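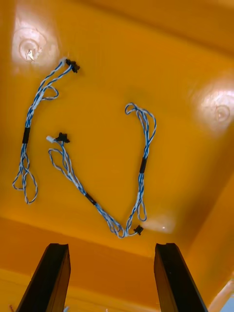
第七章 线束的周转、识别与装配前准备

学习目标

学完本章后，学生应能够：
说明线束在设备内部的作用及其主要组成部分；
区分双绞线段、分支线段与端接部位；
按规定将线束放入周转盒，并完成装配前的外观检查；
正确填写线束周转记录。

7.1 概述

线束是将若干根导线按既定走向集合、固定并端接而成的部件。在电气设备中，线束承担供电与信号传输的任务，其质量对整机的可靠性有直接影响。与单根导线相比，线束便于预先制作和集中检验，装配工位只需完成布放、固定和插接三项操作。

线束在制作工位完成后，一般不会立即装入设备，中间要经过检验、暂存、配送等环节。上述环节统称为周转。生产统计中常将线束的损伤归入“装配不良”，而其中有相当一部分发生在周转过程中，例如接插件锁扣受压、导线在端子根部反复弯折、不同线束的分支互相缠绕。Pollton 培训中心的教学车间曾对一学期内退回的 194 件线束逐件登记，指导教师 Witold Głowacki 据此修订了实训规程，将周转单独列为一个教学单元。本章内容即以该规程为基础编写。

7.2 线束的基本组成

7.2.1 导线

小型线束多采用细截面多股软线。导线绝缘层的颜色用于区分线路，同一线束内的颜色配置应以接线图为准，不得凭经验推断。两根导线相互绞合，可使外界电磁干扰在两线上产生的影响大体相抵，故信号线路常采用双绞形式。绞合段应保持节距均匀，装配人员不得为了方便布线而自行拆散绞合。

7.2.2 接插件

接插件由壳体与端子组成，壳体颜色常有黑、白等。壳体颜色可以作为辅助识别的依据，但不能代替对型号和孔位的核对。一束线上可能装有数只外形相近的接插件，插接前应逐一对照图纸。

7.2.3 包扎与分支

主干上的胶带或短套管用于收拢导线，并限定分支起点。包扎位置属于图纸规定的尺寸，移动后将改变分支的有效长度。离开包扎处的导线较为松散，容易形成环状，在取放时应特别留意。

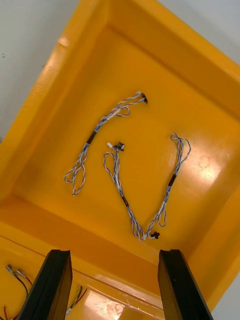
7.3 周转盒的使用

周转盒应选用内壁光滑、边角圆钝的塑料盒，盒底不得有毛刺、切屑或残留线头。盒体颜色宜与导线及接插件有明显差别，以便检查人员辨认线束轮廓，发现脱落的零件。

放置线束时应遵守下列规定：

（1）线束应平放于盒底，允许自然弯曲成弧形，不得折成死弯。
（2）同盒放置 2 件及以上线束时，各件的主干应彼此分开，分支不得互相穿套。
（3）接插件应置于线束上方或侧方，不得压在其他零件之下。
（4）盒内不得混放工具、紧固件和包装材料。
（5）每盒线束的数量不得超过 12 件；带有长分支的线束，应按工艺卡的规定相应减少。

取出线束时，应握持主干的包扎部位。禁止捏住接插件或单根导线向上提拉。如发现分支缠绕，应将线束放回盒内平面，自一端起逐段松开，不得抖动或强行拉扯。

7.4 装配前的外观检查

外观检查在自然光或均匀的人工照明下进行。光滑的盒底容易反光，检查人员应调整盒体角度，必要时将线束移至浅色垫板上观察。检查按由端部至主干的顺序进行：首先查看接插件壳体有无裂纹，锁扣是否完整；其次查看端子有无退出、歪斜；然后沿导线方向查看绝缘层有无划伤、压痕；最后核对包扎位置与分支走向。

检查中发现的缺陷应记入周转记录，并注明部位。判定不合格的线束须单独存放，不得放回原盒。Skandus 实训线沿用两联式记录单，一联随盒流转，一联留存于检验工位；其他教学单位可按自身条件采用电子记录，但记录项目不得删减。

7.5 本章内容安排

第 7.6 节介绍图纸与工艺卡的识读；第 7.7 节讲述导通检测的方法及常见误判；第 7.8 节为实训任务，要求学生以小组为单位完成一盒线束的接收、检查、分发与登记。实训前应复习第五章中有关端子压接的内容，并准备好工作服、防护眼镜和记录单。

关键术语

线束　双绞线　接插件　端子　分支　包扎　周转盒　周转记录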